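Waiting at the Rail: What Fans Hope For When a Famous Person Comes to Town

A project report for Media and Everyday Life
Submitted by Balakrishnan Poojary

Why I picked this subject

My older cousin once stood outside a hotel for most of a Saturday so that she could wave at a singer for what she says was four seconds, and she still talks about it as one of the best days she has had. I was too young to go along, and I have been a little jealous ever since! So when our class was told to choose a topic from the world of entertainment, I knew fairly quickly that I wanted to write about the people on the other side of the rail, the ones holding the phones and the homemade signs, and not so much about the stars.

The chance came in September, when the singer Zendley played at the Jaltby, our old theater on the river side of town. She was in Ultumton for 2 nights and the place holds 400, so a great many people who came downtown had no ticket at all and knew it. They came anyway, and they stood behind the theater by the loading doors and hoped. That crowd is what my report is about.

How I did it

I made a one-page survey and handed it out along the rail on both evenings, starting in the late afternoon when people were bored and glad to be asked something. I got 168 pages back that I could read and use. A few more had been rained on or drawn on, and I left those out. I also sat down for longer talks with eleven people, mostly on the low wall across the street, and took notes by hand (my handwriting got worse as it got colder, and I apologize to my teacher, who had to look at those notes).

The survey asked how long the person planned to wait, who they came with, what they hoped would happen, and what they would say if they got the chance. The last question was my favorite, and it was also the one most often left blank.

What people hoped for

I had expected nearly everyone to say they wanted a photo with her. Plenty did, of course, but the most common answer was simply to see her up close, and after that came wanting her to see them. One woman wrote, "I'd like her to look at my sign and laugh." Her sign was a joke about a lyric on the second album which I will not try to explain, as it takes a good deal of explaining.

The people who had waited at other stage doors before were a lot calmer than the first-timers. They brought folding stools and snacks, and they knew to stand near the end of the rail where the car usually pulls up. They were kind about sharing this, too. One of them moved over so that two younger girls could get in front, and then held their coats for an hour.

Nearly everyone had dressed up in some way. Zendley wore black all through her last tour, and so the rail was mostly black as well, with long coats, long gloves, and a lot of eyeliner. Several people had made their outfits themselves, and they were happier to talk about the sewing than about the songs.
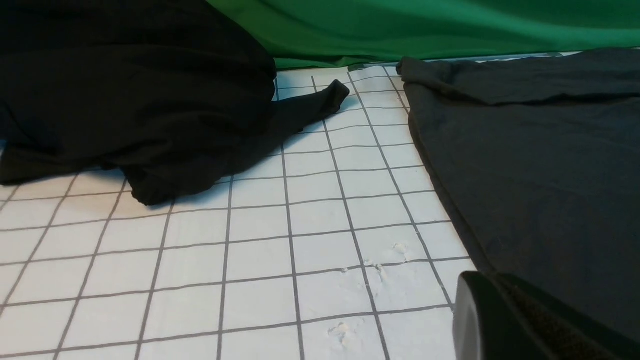
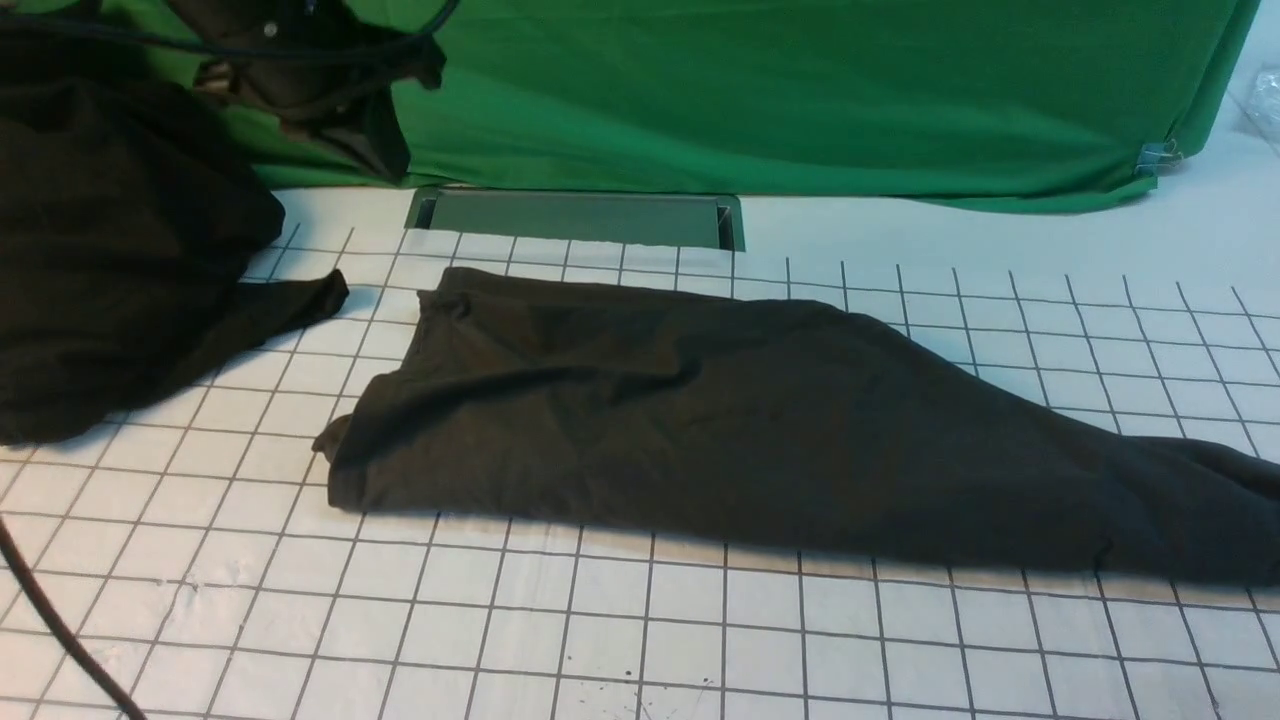 Dark fabric on a gridded white tabletop.

Student Projects, Issue 2

What happened at the door

On the first night she came out a little before eleven, walked the whole length of the rail, and signed whatever was held out to her. It was loud, and then it was suddenly very quiet near wherever she was standing, which I thought was a lovely thing to notice. People who had been practicing a sentence all afternoon said "hi" or "thank you" and nothing else.

On the second night she left by the front. Word came down the rail in bits and pieces, and some people did not believe it and stayed until the doors were locked. I expected anger and there was some, mainly from a man who had driven three hours, but most of the people I spoke to shrugged and said she must have been tired. A group of them went over to Gowda, the late diner on the corner, and I was invited along and had pancakes. I got three of my best interviews in that booth.

Online, by contrast, it was a good deal rougher. A fan page with around 3,000 members had an argument about the second night that ran on for days, and as far as I could tell from what people wrote, the angriest posts came from members who had not been there. I would want to look at that properly before claiming anything about it, and it would make a nice project for someone else in the class.

Problems with my survey

The biggest one is that I only asked people who were willing to stop and write, and the shy ones may feel quite differently. I also lent out pens in groups, and friends read each other's answers and copied the funny ones. I should have asked people's ages in ranges, as a few adults put down "old enough" and I could not do anything with that. And I did not ask whether they had a ticket, which I only realized on the bus home after the first night. I added it by hand to the second night's pages, so those answers cover one evening only.

Thank you

Thank you to the staff at the Jaltby for letting me stand by the loading doors with a clipboard, to my cousin for checking my questions before I printed them, and to everyone on the rail who took a pen. Two of the pens came back with notes rolled around them wishing me a good grade.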